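Section 4: Teaching the Arm to Pick Up Motor Driver Boards

By the time you reach this section you should have the Momovham arm bolted down, the wrist camera plugged in, and the Evon control program talking to both of them. If any of that is still giving you trouble, please go back to Section 3 and get it settled first. A board pick is a fussy job, and it is much nicer to learn it on an arm that already goes where you send it.

The boards used throughout this guide are the round red motor drivers from the Pesasov wheel kit. They make good practice parts for a home shop: stiff, flat on the bottom, and busy enough on top that you have to think about where the fingers go. If you are building with something else, the steps are the same, but you will need to work out your own grip points in 4.3.

4.1 Before you start

Set aside an evening for this. The first board takes a good while and the ones after it go quickly, so don't be discouraged if you are still on step 3 when the coffee runs out.

You will need:

Two driver boards, unplugged from everything
The arm, homed and warmed up
A smooth, flat work surface that you can wipe clean
A desk lamp you can move
A soft cloth
Masking tape and a pencil

CAUTION: Never practice on a board that has been connected to a battery or power supply until you have made sure its large capacitors are discharged. Disconnecting the supply does not do this for you. Check across the supply terminals with a meter, and if you still read more than 2 volts, leave the board alone and check again later. If you are not sure how to do this safely, ask someone at your workshop who is.

CAUTION: Keep your own fingers out from between the gripper fingers whenever the arm has power, even when it is standing still and looks as if it has nothing on its mind.

4.2 Laying out the boards

1. Wipe down the work surface. A crumb of solder or a clipped lead under a board will tip it just enough to spoil the pick, and it can scratch the underside as well.

2. Lay the first board flat, parts side up. Turn it so the green terminal block points back toward the gripper.

3. Lay the second board beyond it and off to one side, with space between the two. It doesn't have to be lined up with the first. You will want it at a different angle later on, when you test whether the arm can cope with a board that was put down carelessly (which is how most of us put boards down).

4. Run a little masking tape beside the first board and pencil a line on it where the edge falls. This is your home mark, and you will be glad of it every time the board gets nudged.

5. Send the arm to the LOOK position from the Evon menu and open the wrist view on your screen.

Both black fingers should show at the bottom of the view with a clear gap between them, and the board should sit ahead of them with its large center hole in plain sight. Compare your screen with the one below. Yours won't match it exactly, and it doesn't need to.
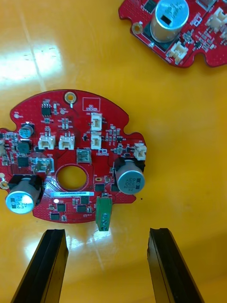

Figure 4-1. Wrist view at the LOOK position, with the fingers open and the second board at upper right.

NOTE: A shiny surface throws the overhead lights right back into the camera. Patches of glare off to the side are harmless, and you can ignore them. Glare that lands on the rim of the center hole is another matter, as the program uses that rim to find the board. Move the lamp, or turn off the light directly over the bench, until the whole rim is easy to see.

4.3 Choosing the grip points

It is tempting to grab the tallest thing in reach, and on these boards that means the big silver capacitors marked 330 and 63V. Please don't. They are held on by their leads, and a sideways squeeze can crack a joint in a way you may not notice until the motor starts to stutter weeks later. The white connectors are no better, as their housings can pull loose.

Grip the bare edge of the circuit board itself. The scalloped outline gives you several places to try.

1. On the wrist view, click the middle of the center hole. Evon drops a small cross there.

2. Click one edge point on the left side of the board and one on the right, choosing places where nothing tall stands close to the edge. Take your time over this. You may have to turn the board on the table and start again, and that is perfectly all right.

3. Set the opening to 97 millimeters. If your board is wider than that, stop here and fit the long finger set described in Appendix B.

4. Set the squeeze to 10 percent. This will seem far too gentle, and on a stiff little board it usually isn't.

5. Set the finger height so the tips stop just above the table. The grooves on the inner faces help to hold the edge, but only if the edge meets the grooved part.

CAUTION: Check that neither finger will come down on the terminal block. It sticks out past the edge of the board and is easy to forget about when you are watching the sides.

4.4 The first pick

1. Set the speed to SLOW and keep one hand near the stop button.

2. Press STEP. The arm moves over the board and waits.

3. Crouch down so you can look along the table. Each finger should be outside the edge with a little daylight showing.

4. Press STEP again to lower, and once more to close. If the board slides as the fingers meet it, one side is touching early. Open up, move the center cross a hair toward the side that touched first, and try again.

5. Press STEP to lift. The arm raises the board roughly an inch and holds it there.

6. Watch for sagging at either end. If the board droops, lower it, open the fingers, and raise the squeeze by 2 percent. Do not go past 20 percent without checking your grip points over again.

7. Lower the board to the home mark and release.

Repeat the pick 6 times without touching the board in between. If it still sits on your pencil line at the end, save the settings under a name you will recognize in January, when you have forgotten all of this.

4.5 Trying the second board

Clear the first board away and run the same saved pick on the second one, at whatever angle you left it. Evon should find the center hole and turn the wrist to suit. If it reports NO PART FOUND, the usual culprit is light on the rim, so go back to the note in 4.2 and fiddle with the lamp some more.

If the wrist turns the wrong way and ends up half a turn out, open the part settings and tick USE TERMINAL BLOCK AS POINTER. This works well with the Pesasov boards. Owners of the older Agyeman wrist will need to limit the turn to 90 degrees each way to spare the camera cable, and should read Section 6 before going any further.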